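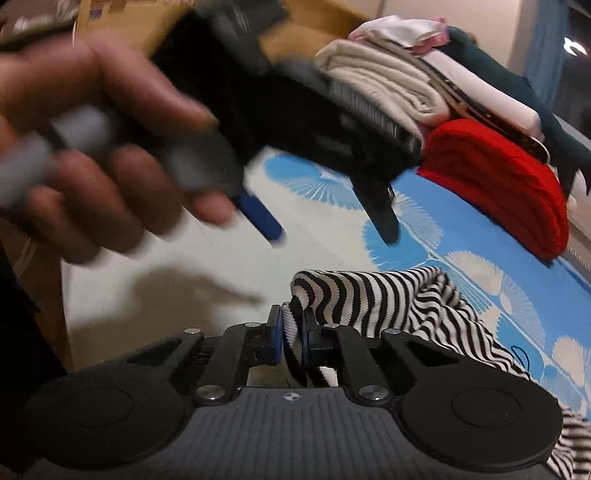 *Striped knit on the Plekska sheet, light blue fan print*

**Plekska bed sheet, fan print**

Light blue fans, white lines, white and blue ground. Bold print, goes with plain pillowcases best. Sheet only, pillowcases sold seperately. Clothes not included.

- Cotton, 300 thread count
- Flat, twin or full
- Wash warm, tumble low. No bleach
- Iron inside out if you must

New stock in 5/1/26. Full size going quick, twin should last till the next delivery. Darker blue version back in November, same fan print.

Limit 2 per order. Returns 30 days, unwashed, in the bag it came in. Store credit after that.

Ships from the Endus warehouse, weekdays only. Pickup at the Bitar counter ok, bring you order number.

Matching duvet cover is under Traken, different maker so the blue is a touch off. Order a swatch first if that bugs you.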